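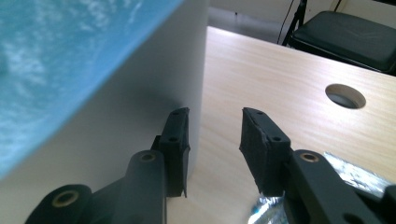
Reading time: 6 minutes

Introduction to Automated Handling
Handout 11: Notes on the Demonstration Visit to Trarkcombe
Issued 2023-04-27

Purpose of this handout

These notes accompany the demonstration visit to the Trarkcombe handling laboratory. They set out what was shown, the terms used by the laboratory staff, and the work expected of students afterward. Students who were unable to attend should read the handout in full before the next class meeting, as the June assessment draws on it.

The visit was hosted by Kamala Warrier, who directs the laboratory's work on hand-guided grasping, and by Thirumalai Iyer, who maintains the tools and keeps the recording logs. The department thanks them both for their time.

1. Background to the work

The Trarkcombe group studies how people pick up, move and set down ordinary objects, with the aim of teaching the same tasks to robot arms. In the part of the program we visited, a person holds the gripper and carries out the task by hand. A camera travels with the tool and records the fingers and whatever lies in front of them. The recordings are then used to train a control program, known within the group as Trornedix.

Ms. Warrier explained that the group began with a joystick and a fixed arm, and changed to hand-held tools when the joystick sessions proved slow and tiring for operators. At the time of our visit the log held 2,587 completed recordings. A recording is one attempt at one task, from the first movement of the tool to the moment the operator sets it down.

2. The gripper

The tool has two black fingers that face each other. Each finger ends in a pad, and each pad is carried on a linkage arm with rounded pivot points. The pivots are lined with brass-colored bushings. A bushing is a sleeve placed in a hole so that the moving part turns against the sleeve and spares the material around it. Students should be able to define this term.

The inner face of the right pad carries a layer of rough, dark, foam-like rubber, and the edges of that layer are ragged. Mr. Iyer used this to introduce the subject of contact surfaces. A soft surface gives a little under load and spreads the force over a larger area, which helps with objects that are smooth or light. It also wears. The laboratory inspects its contact surfaces before each session and enters their condition in the log — a habit students are asked to adopt in their own project work.

There are small screw holes in the pads, placed in a matching pattern on the two sides. Consider for discussion how the placement of fastenings affects the replacement of a worn part.

3. The approach to an object

Much of the demonstration concerned the moments before contact. With the jaws apart and nothing between them, the operator must bring the pads to a useful position without striking the table or a neighboring object. One such position has the left pad very close to the side of a white box, with its tapered lower edge just clear of the tabletop.

Three points were made in the discussion.

Clearance. A tall object with a flat vertical side limits how the finger next to it may open and close. The operator has to plan for the path of the linkage as well as the position of the pad. Students often forget the linkage in their sketches.

View. A camera that travels with the tool sees nearby objects from a low angle, and a box standing close to the fingers can take up a large part of the picture. A control program trained on such recordings must cope with seeing only part of an object.

Surface and light. The table was pale, with a light wood-grain pattern, and brightly lit, with glare toward its far edge. Crumpled silver foil lay on it to the right. Foil reflects light in an irregular way, and its appearance changes as the viewpoint moves. Ms. Warrier asked the class to consider how this might affect a program that relies on the camera alone. The circular cable opening in the table should be considered in the same light. It is a dark oval when viewed at an angle, and a program may need to tell such a shape from an object resting on the surface.

4. Questions raised by the class

A student asked whether a person's skill with the tool carries over to the arm. Ms. Warrier replied that it does in part. An operator makes small corrections without noticing them, and these are present in the recording, but the arm has its own limits of reach and speed. Recordings that ask for a movement beyond those limits are set aside.

A second question concerned failed attempts. The laboratory keeps them and labels them as such. Mr. Iyer noted that a clearly labeled failure is more useful to him than a success with no notes attached.

5. Work to be completed

Each student will submit a written account of 2 pages. The account should describe one difficulty in approaching an object with a two-finger gripper and propose a change to the pads, the linkage or the operator's procedure. A labeled drawing is required, and it must show the full linkage with the jaws open.

Reading: Achari, chapter 6, on contact and friction; Lovetti, course reader, the section on hand-guided recording. Both are on reserve at the library desk.

Accounts are to be handed in at the department office. Late work will be accepted only by prior arrangement with the instructor.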